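Wardrobe and bedroom chair turnout

Gallery – Plirnell guest rooms
Updated 24 April 2024

We let two furnished bedrooms at Plirnell, and both get a full turnout in spring and again in October. Clothes come off the chair, go over the arm or on to a hanger, and everything ends up behind a wardrobe door. The pictures on this page cover the clothes side of the job. Floors, curtains and bedding have their own galleries.

The notes under the pictures are the ones we give to new staff, with a few additions from people who have done the work for longer. 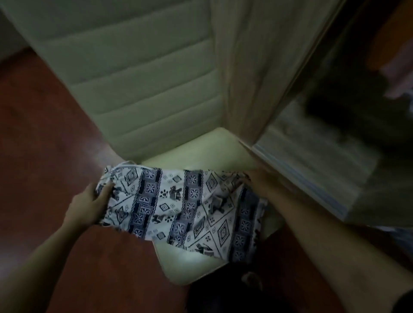 Navy and white patterned cloth with a drawstring, held over the seat of the green chair.
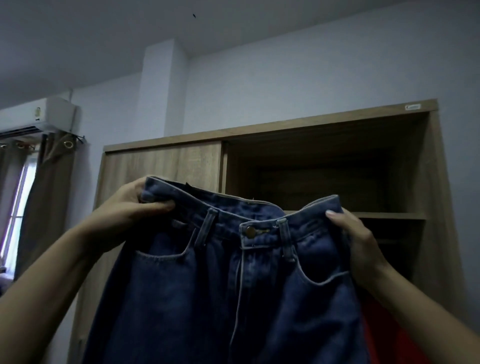 Dark blue jeans, held by the waistband in front of the wardrobe. 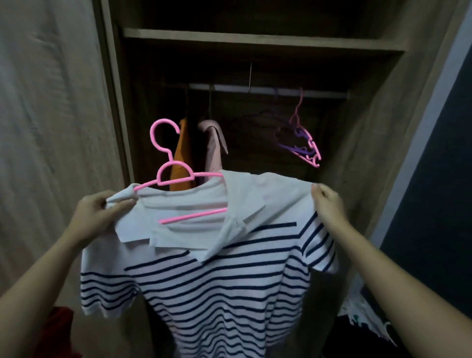

Striped polo shirt on a pink hanger, before going on the rail.

Category: Clothes and storage

The chair
Clear it first. Pale upholstery picks up dye from new denim, so nothing dark is left on the seat overnight. Thin fabrics with a drawstring are easier to fold if both ends of the cord are pulled level and tucked inside. Go over the stitched seams of the backrest with the soft brush afterwards – dust settles in the channels.

Jeans
Do up the button and hold them by the waistband, then give one shake to drop the legs straight. Fold in half lengthways with the back pockets outwards, then in three from the hem. They go on the shelf if there is room. If not, they hang over the bar of a strong hanger. Check the pockets before folding.

Shirts and polos
Put the hanger in from the bottom hem so the neck is not stretched. Set the shoulder seams on the arms of the hanger, turn the collar down and fasten the top button. All hooks face the same way on the rail. Striped shirts show a crooked shoulder more than plain ones, so look at the lines across the chest before letting go.

Hangers
Slim plastic hangers are fine for shirts and light tops. Coats need the wide wooden sort. We bought a box of 300 plastic ones from Oltetti and still have more than 167 in the store cupboard, so please take from there before ordering.

Wardrobes
Wipe the top shelf and the rail with a damp cloth and dry them before anything goes back. Murna cedar blocks go in the bottom corners and are sanded lightly in October. Loose handles and sticking doors should be written in the Mousavi repair book – the next free page is 373.

More galleries: Bedding and linen / Curtains / Floors / Kitchen cupboards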